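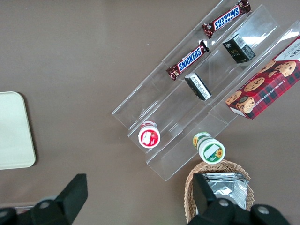

Según Khalil, lo de la semana pasada no demuestra nada sobre la política: si el expositor no se mueve, el modelo puede estar memorizando el carril y no el artículo. Pide que se repita con la orientación del expositor aleatorizada antes de tocar la arquitectura. Tiene razón en lo primero. Lo segundo nos cuesta una tanda completa, pero la hacemos.

Cuaderno Ornico, julio. Entrada de la tarde.

Tarea: reposición y retirada en expositor acrílico escalonado de tres carriles. Artículos mezclados: barritas Snickers, cajas negras pequeñas, caja grande de galletas de cuadros rojos, vasitos monodosis con tapa. Cesta de mimbre como destino. Entrada de la política: solo la cámara de muñeca.

Datos de entrenamiento: 1.600 demostraciones teleoperadas, las mismas que en la tanda anterior. No se ha añadido nada. Punto de control elegido por pérdida de validación, sin mirar éxito en robot.

Cambio respecto a la tanda anterior: ángulo del expositor sorteado antes de cada episodio, 8 posiciones. El sorteo lo hace el script de Ieva y queda guardado en el registro del episodio. Orden de artículos dentro del carril, también sorteado.

Resultado global: 71 % de episodios completos. Un episodio cuenta como completo si el artículo pedido termina dentro de la cesta y no se ha volcado ningún otro. Con el expositor fijo teníamos una cifra más alta, pero el criterio de vuelco no se aplicaba, así que no comparo.

Fallos, de más a menos frecuente:

Vasitos. La pinza baja centrada en la tapa y cierra demasiado arriba. El más bajo sale casi siempre bien; el alto se inclina contra la pared del carril y la política lo intenta otra vez desde la misma altura.

Tabiques transparentes. Con el expositor en diagonal, el dedo toca el canto del separador al entrar. Sospecho de los reflejos en el borde, porque en los ángulos con menos brillo casi no ocurre. Falta medirlo.

Barritas. Cuando hay dos en fila en el mismo carril, a veces coge la de atrás por el extremo rizado del envoltorio y arrastra la otra. Gervásio propone penalizar el contacto con el vecino; yo preferiría antes revisar si en las demostraciones ya pasaba.

Caja de galletas: 7 intentos fallidos, todos por apertura insuficiente. Esto es geometría, no aprendizaje. La dejo como distractor y la saco de la lista de objetivos.

Sobre la objeción de Khalil: si se reparten los éxitos por ángulo, no hay caída clara en los que se alejan de la posición antigua. Si fuera memorización del carril, debería verse. No lo doy por cerrado; el número de episodios por ángulo es pequeño y los artículos no están equilibrados.

Pendiente:
Repetir con luz cenital difusa, mismos sorteos.
Pasar a Ieva los registros de los episodios con contacto en el tabique.
Probar recorte inferior de la imagen, para ver cuánto depende la política de los propios dedos.
Preguntar a Gerrit si el segundo expositor tiene el mismo paso entre carriles.

Nota: recalibrar la muñeca antes de empezar. La última calibración es anterior al cambio de tornillería de los dedos.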